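# Chapter 4: Learning a Chore by Watching Hands

Before a robot can clean a sink, somebody has to clean one for it. This chapter starts with an open day at the Grikach lab in Cirkwood, where visitors followed a wiping task on a wall screen while the demonstrator worked in a small bathroom.

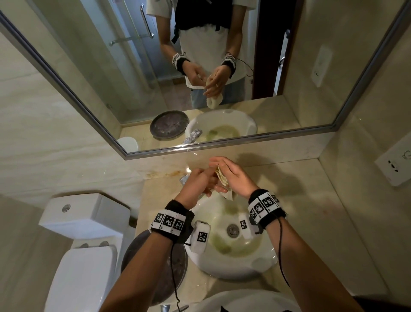
**Pongsak Thongsuk**
*Lecturer in Applied Robotics, Borstead College*

The demonstrator wore a band of square markers on each wrist. Software reads the printed patterns and works out where each wrist is and which way it is turned. Fingers are harder — they bend and hide behind the cloth, and a cloth has no fixed shape.

Visitors asked why the lab used a stained basin and not a clean one. Our guide said that the Lennox project collects 250 short recordings per task, and that worn surfaces belong in the set. Keep that answer in mind when you reach the section on training data.
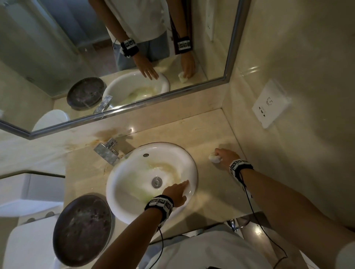

*Figure 4.1. Wiping the countertop with the right hand, left hand in the basin.*

As you read, note which parts of the chore need one hand and which need two.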